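Skaltow Children's Clothes Exchange: part-time organiser wanted

Posted March 5, 2024

Children grow. We have written to them about it and had no reply. So Skaltow runs a clothes exchange, and we need someone to keep it going now that Elis Morgan is leaving us for a job with a chair.

The post is 12 hours a week, based in our rooms on Plondville Road. You would take in bags of outgrown clothes, decide what is fit to pass on, sort it by age and get it onto the rails before the doors open. 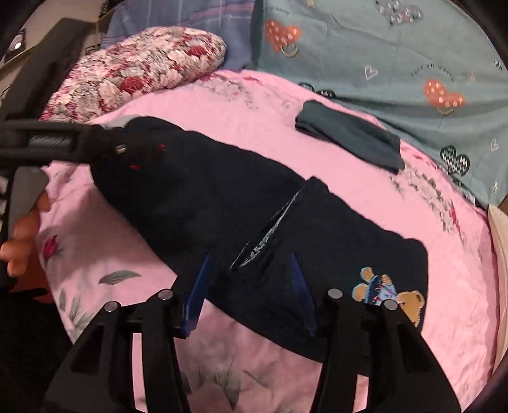 You should be able to sew on a button, lift a full sack and tell a parent kindly that we can't take the trousers. Experience in a shop or nursery would help. Strong views on name labels will develop on their own.

We passed on 1,206 items last year, a figure we know only because the council asked for it.

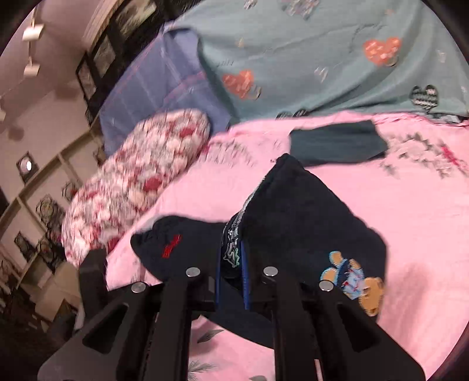
Pay is monthly, at the same rate as our other part-time staff, with 17 days' leave. There is a kettle. There is also a second kettle, which you should leave alone.

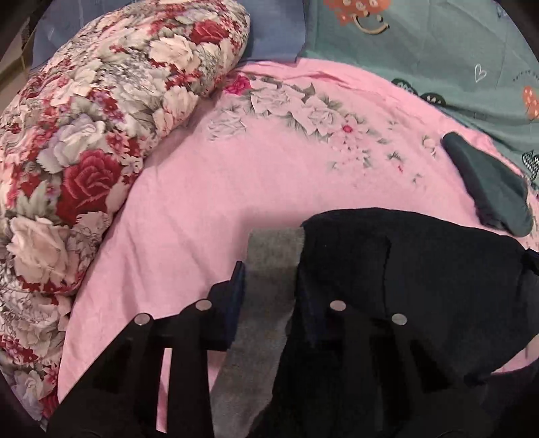

To apply, send a letter of no more than 2 pages to Elisa Sorrentino at the Plondville Road address, or hand it in at the desk. Tell her what you have done before and which mornings you can manage. Please don't attach a photograph of yourself, or of your children, however well dressed.

Those who applied in February needn't write again.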